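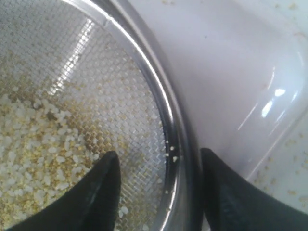 Rinsing millet: do you bother?

curkonetti_kate
I bought a big bag of millet in December and I'm finally cooking it. My first pot came out bitter. My mother-in-law swears by sifting before washing, my husband says that's fussy. Who's right?

millhouse97
Your husband, sorry. I dump it in a pot, swish, pour off, done. Bitter usually means old grain. Smell the bag.

Savita Yadav
Team mother-in-law here! I sift anything I get from the bulk bins – you'd be amazed how much dust is in there. Then I toast it in a dry pan till it smells like popcorn. My order goes:
1. Sift over a plate or tray, small batches so you're not flinging it everywhere. 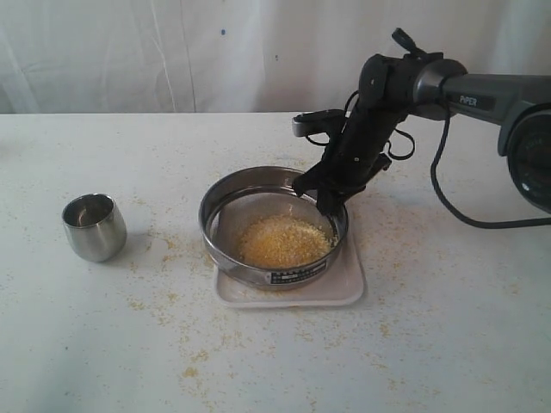
2. Rinse in 2 changes of cold water.
3. Drain well, then toast.
I never skip the toasting, even when I'm tired and hungry (which is most nights).

millhouse97
Toasting, yes. Sifting, no. That's a chore left over from when people bought grain with stones in it.

grutus
Depends on the mesh too. If your holes are too big the small grains just go right through and you've made more work for yourself. I did that with a mixed bag once and spent the evening wiping down the counter.

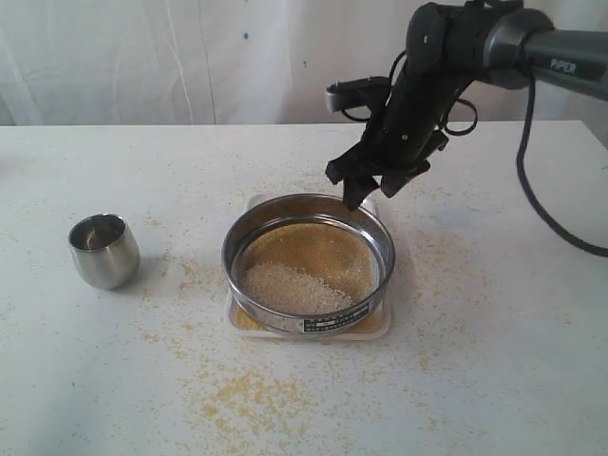

Sieve on its tray, yellow bits all over the table

Savita Yadav
Ha, my counter after every batch. Damp cloth first, then a dry one.

curkonetti_kate
OK I smelled the bag and it's a little like old crayons? So maybe millhouse97 has a point.

millhouse97
Crayons = rancid. Toss it. Keep the next one in the freezer, mine's been fine in there for over 3 months.

Savita Yadav
Agree on the freezer. Still sifting though.

curkonetti_kate
Tossed. I'll get a smaller bag and try it both ways.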